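About Hemon

Hemon keeps small online services running and tells people plainly when they are not running. We look after messaging boards, booking systems, members' forums and shared calendars for organisations that depend on them but do not have technical staff of their own. We also publish the Hemon status page, where anyone can check whether a service we look after is up, slow or down.

We are based in Jultbridge and we work with 42 organisations. Most are in the town or within a short train ride of it. They include sports clubs, a housing association, several music schools, two allotment societies and a good number of small shops that take orders through social media.

How we started

The company was set up by Povilas Eglītis and Bhavana Annamalai. They had worked together on the support desk of a hosting firm and had both spent a lot of evenings on the phone to people whose messages had stopped arriving. The callers usually wanted to know two things: was it their fault, and how long would it last. The support desk was not allowed to answer either until a statement had been approved, and that could take most of a day.

Povilas wrote a simple page in his spare time that checked a handful of services every few minutes and showed the results in ordinary words. He called it Rai. Bhavana started sending the link to callers. A swimming club in Gaswood asked whether the page could watch their booking system as well, and then whether somebody could fix the booking system when it broke. That club was our first customer and is still with us.

Rai is now the name of the software behind the status page. It has been rewritten twice and very little of the original is left, apart from the wording of the messages, which customers asked us to keep.

What we do

Monitoring. Rai checks each service from several places and records how long it takes to answer. If a check fails, it is repeated before anyone is alerted. When a second check fails, the person on call gets a message and the status page changes. We do not wait for a cause before we change the page. If all we know is that people cannot log in, then that is what it says.

Hosting. We host forums, mailing lists and small websites. Backups are taken every night and kept in a separate building. We restore one at random each month to make sure it can be done.

Standby contact. A lot of our customers used to rely on one social network for everything: announcements, private messages, orders and the members' list. When that network went down, they had no other way of reaching anybody. We help them set up a second route, normally a mailing list or a text message service, and we help them test it. The test takes place every June. Some customers grumble about it and we run it anyway.

Moving house. If you want to leave a large platform, or simply want a copy of what you have put on it, we can help you get your posts, photographs and contacts out and into a form you can use. How much can be recovered depends on the platform. We will look at your account first and tell you what to expect before you pay for anything.

What we don't do

We do not run advertising campaigns or sell followers. We do not recover hacked personal accounts on the big social networks – only the network can do that, and anyone who offers to do it for a fee should be treated with care. We do not build phone apps. If you need one we can suggest firms that do, and we take no commission for it.

The team

There are 6 of us. Povilas looks after Rai and the servers. Bhavana runs support and writes most of the notices on the status page. Two engineers share the hosting work, one person handles accounts and contracts, and our newest colleague joined the support desk straight from college.

Everyone takes a turn on call, including the founders. A turn lasts a week and is followed by a day off. We tried shorter turns and found that too much got lost in the handover.

Our office is open to customers by appointment. Several people prefer to bring a laptop in and sort things out across a table, and we are happy to do it that way. There is step-free access from the yard. Please use the yard entrance in any case, as the street door sticks.

When things go wrong

Our own services fail sometimes. When they do, we put up a notice as soon as we know, update it at least once an hour, and publish a report afterwards. The report says what broke, who was affected, what we did and what we have changed. Reports stay online. There is a link to the full list at the foot of the status page, going back to the first year.

Our longest interruption was caused by an expired certificate on the mail server. Members of nine clubs could not receive notices for most of a morning. The reminder had gone to an address that belonged to somebody who had left. Reminders now go to a shared inbox and to the person on call. The report is still one of the most read pages on the site.

Prices

We charge by the service, not by the number of members. Monitoring alone is the cheapest option and can be cancelled at the end of any month. Hosting and standby contact are on yearly agreements. Registered charities pay half. The current price list is on the Prices page, and there are no set-up fees for moving a service over from somewhere else.

The status page itself is free to read and always has been. Anyone can sign up for email alerts without being a customer. At the last update of this page, in October 2019, there were 673 subscribers.

Privacy

Rai records whether a service answers and how quickly. It does not read messages or posts. Where we host a forum or mailing list, the content belongs to the organisation that runs it, and we look at it only when asked to fix something. Alert subscribers' addresses are used for alerts and nothing else. You can unsubscribe from any alert with one click.

Getting in touch

The quickest way to reach us is the form on the Contact page. Existing customers should use the support number on their agreement, which is answered day and night. For questions about the status page, or to report a fault we seem to have missed, email the support desk and put the name of the service in the subject line. We reply to every report – sometimes only to say that we are looking.
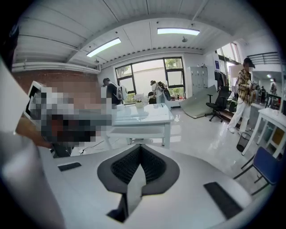
Brick wall and white ceiling, Jultbridge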